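件名:招待状の差出人が、まだ就任していない次期町長になってしまいます
チケット番号:2797
製品:Kumora(名簿・招待状管理)
受付窓口:Soltent サポート
起票:アルトベルク(Altberg)町役場 総務課
起票日:2025年11月9日
状態:対応中

お世話になってます、アルトベルク町役場の総務課です。いつもの長文ですみません、でも今回はちょっと急ぎめでお願いしたいです!

うちの町、選挙が終わって、いま現町長から次期町長への引き継ぎ期間に入ってます。で、宣誓式の招待状をKumoraから出してるんですが、差出人の肩書きがおかしいんです。本来は現町長の名前で「町長」として出るはずが、一部の宛先にだけ、次期町長の名前で「町長」と出ちゃってるんですよ。宣誓はまだです。まだ町長じゃない人が町長として招待状を出してる形になってて、これは役場としてかなりまずいです……。

最初に気づいたのは議会事務局で、議員さんのひとりから「いつから町長が替わったのか」と電話が来たそうです。その方は前の選挙で次期町長と反対側にいた方なので、電話の声がなかなか冷たかったと聞いてます(わたしは出てません、よかった)。

とりあえず未送信ぶんは全部止めました。送信履歴を見たら、おかしな肩書きで出たのは56通。残りは正しく現町長の名前になってます。

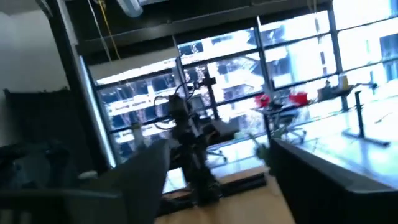

大きな窓と木の床の部屋、黒いロボットアーム。

■ 起票時点で試したこと

まず差出人プロフィールを開き直しました。現町長が「町長」、次期町長が「町長(就任予定)」で、画面の上では合ってるんです。保存し直しても同じでした。

次にテンプレート。六月に議会の夏の懇談会用に作ったものを複製して使ってます。差し込みは名前を直接書かずに「役職:町長」で引っぱる作りです。選挙のたびにテンプレートを直さなくていいから、って前任者が作ってくれたやつで、普段はすごく便利なんですけどね。

それからブラウザを替えて、ログインし直して、課長のアカウントでも見てもらいました。プレビューはどれも正しいです。プレビューが正しいのに送ったものが違う、というのがいちばん困ってるところで、つまり送る前に目で見て防げないんですよ。

中継のEshunの設定は触ってません。というか触り方がわからないので、前に御社の方に設定してもらったままです。

とりいそぎここまで。謝罪文を先に出すか、原因がわかってから出すかで課内がもめてるので、見立てだけでも早めにもらえると本当に助かります。

■ 追記(同じく総務課より)

自動返信で「送信グループを確認してください」と来たので見てみました。そしたら、おかしくなった宛先はどれも「来賓」グループか「議会」グループに入ってました。この2グループだけです。「報道」「近隣自治体」「町内会」は全部まとも。

で、「来賓」と「議会」の共通点を考えてみたんですが、どっちも引き継ぎ委員会の名簿から取り込んだんですよね。次期町長の陣営のほうで用意した名簿を、総務課で受け取ってKumoraに読み込ませた、という流れです。ほかのグループは昔から役場で持ってる名簿です。

取り込みファイルの列もひととおり見ました。氏名、敬称、住所、所属、席次、備考、それから「担当」という列があって、そこに次期町長の名前が入ってる行があります。向こうの事務所では「この方には次期町長ご本人が挨拶する」という意味で使ってたみたいです。これが差出人になっちゃってるんでしょうか? でも、だとすると肩書きは「町長(就任予定)」になりそうなものなのに、なんで「町長」なんだろう。ここがどうしても腑に落ちません。

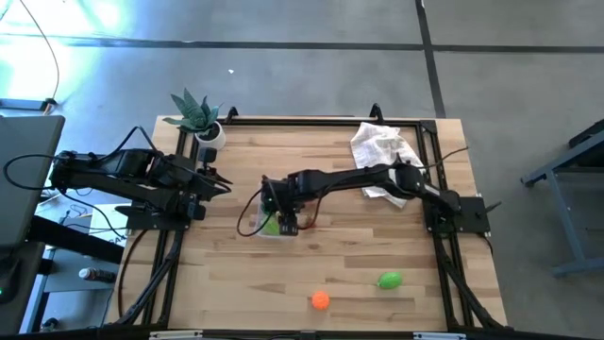

カテゴリ:招待状・差し込み > 役職と任期

サポートの方に役職の任期設定を見るように言われたので、スクリーンショットの代わりに画面の内容を書き写しておきます(役場の端末、画面の保存が禁止されてるので……すみません)。

現町長 役職:町長 任期開始:前回の就任日 任期終了:空欄
次期町長 役職:町長(就任予定) 任期開始:選挙結果の確定日 任期終了:宣誓式の当日
次期町長(もう一行) 役職:町長 任期開始:空欄 任期終了:空欄

はい、もう一行ありました。書き写してて自分でびっくりしました。一覧画面だと任期開始が空欄の行は初期状態で折りたたまれてるので、ずっと見えてなかったんです。「すべて表示」を押して初めて出てきました。

課内で聞いてまわったら、誰かが宣誓式後の切り替えに備えて先に作っておいたらしいです。日付はあとで入れるつもりだった、と。気持ちはすごくわかるんですよ。式の当日はみんな会場に出ちゃうし、庁舎に残って切り替えのボタンを押す人がいないので、前もって準備しておきたかったんだと思います。責める気はないです。

ただ、Kumoraでは任期開始が空欄だと「ずっと前から」の扱いになるんですか? マニュアルには「空欄の場合は制限なし」とだけあって、これ、制限なしって読むと「いつから始まってもいい」なのか「もう始まってる」なのか、わたしには決められませんでした。できればここ、書き方を直してもらえたらうれしいです!

ということで現時点の推測です。「担当」列に次期町長の名前があると、差出人の候補が次期町長に絞られる。そこで「役職:町長」を探すと、空欄だらけのもう一行が見つかる。だから「町長」として出る。プレビューは「担当」列を見ないので正しく見える。合ってますか?

確認のため、テスト用の宛先を作って試しました。「担当」を空にしたら現町長の名前、次期町長の名前を入れたらおかしいほう。きれいに再現しました。再現してうれしいっていうのも変な話ですけど、原因の尻尾をつかんだ感じがあってちょっと元気が出ました。
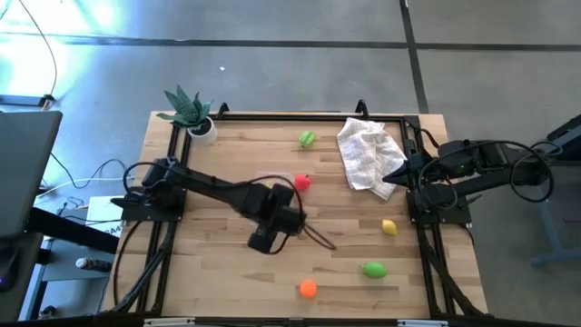 木の天板に、果物の形のおもちゃとチェックの布、鉢植え。

■ 直してみた結果

問題の行は消さずに、任期開始に宣誓式の翌日を入れました。消しちゃうと式のあとにまた作ることになるし、今度は誰も覚えてない気がしたので。

それで再テスト。「担当」に次期町長の名前が入ってる宛先で送ったら、今度は差出人が空白になりました。えー。

肩書きも名前もなし、本文のあとにいきなり役場の住所が出ます。間違った人の名前が出るよりはましですけど、このまま来賓の方に送れる状態じゃないです。該当の行がないときは現町長に戻ってほしいんですが、「担当」の指定のほうが強いみたいですね。

「担当」列を名簿から丸ごと消せば直るのはわかってます。でもこの列、式のあとの挨拶回りの順番を決めるのに向こうの事務所がそのまま使いたいそうで、勝手に消すと今度は別の方面から電話が来そうです。引き継ぎ期間って、こういう小さいところで気を使うんですよね。現町長の側からも「在任中の公文書は最後まで現職の名前で」とはっきり言われていて、それはもうその通りです。

質問は2点あります。

ひとつめ、「担当」列を残したまま、差出人の判定にだけ使わないようにできますか。取り込みの設定画面に「列の割り当て」というのがありますが、もう取り込んだ名簿に対して変えても大丈夫なのかが心配です。席次を手で直したところが戻っちゃうと泣きます。

ふたつめ、訂正版を同じ宛先に送り直すとき、出欠の回答はどうなりますか。もう返事をくださった方がいて、その回答が「未回答」に戻ると、席の割り振りが全部やり直しになります。できれば返事はそのまま、招待状だけ差し替えたいです。

あと、謝罪文は課長の判断で原因を書かずに先に出すことになりました。文面は役場のほうで作って、Kumoraは使わずに紙で出します。さすがに今回は紙で、とのことです。 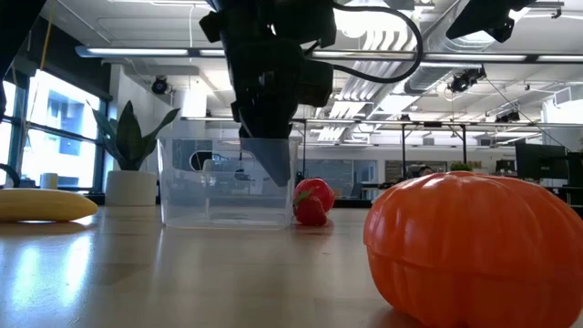
Pascal Texier:詳しい記録をありがとうございます。推測の流れで合っています。任期開始が空欄の行は「すでに在任中」として扱われますので、マニュアルの表現は修正の依頼を出しました。列の割り当ては取り込み後でも変更できます。「担当」を「差出人指定」から「自由項目」に変えてください。手で直された席次は別に保存されているため戻りません。送り直しは「新規送信」を使わず「訂正として再送」をお選びください。こちらなら出欠の回答は残ります。なお、変更のあとはEshun側に前の差し込み結果が残っていることがあるので、再送の前に送信待ちをいったん空にしていただくようお願いします。

■ 総務課より返信

早い! ありがとうございます!

割り当てを「自由項目」に変えました。席次、無事です。手で直したところもそのまま残ってました。テスト宛先に送ったら、「担当」が入ってても現町長の名前と「町長」で届きました。念のため「担当」が空の宛先にも送って、そっちも正常です。

送信待ちを空にする操作は、うちの権限だとボタンが灰色で押せませんでした。これは管理者権限が要りますか? 要るなら申請書を出しますが、決裁に現町長の判子が必要で、ご本人は午後ずっと次期町長との引き継ぎの面談に入ってます……。

Estíbaliz Cordero:送信待ちの件、代わりにこちらで空にしました。権限の申請は今回は不要です。画面を更新すると待ち件数がなくなっているはずですので、ご確認ください。

■ 総務課より

確認しました、なくなってます! このあと課長に見てもらってから「訂正として再送」で出します。議会事務局にもひとこと入れておきました。

それと別件になっちゃうんですが、式の翌日に行が切り替わったとき、もう印刷に回した式次第のデータまで新しい肩書きに変わったりしませんよね? 式次第は現町長の退任挨拶が先にあるので、記録として残すぶんは当日の肩書きのままにしておきたいです。別チケットのほうがよければ立て直します。

再送が終わって、届いたのを何人かに確認してもらえたらまた書きます。それまでこのチケットは開けたままでお願いします。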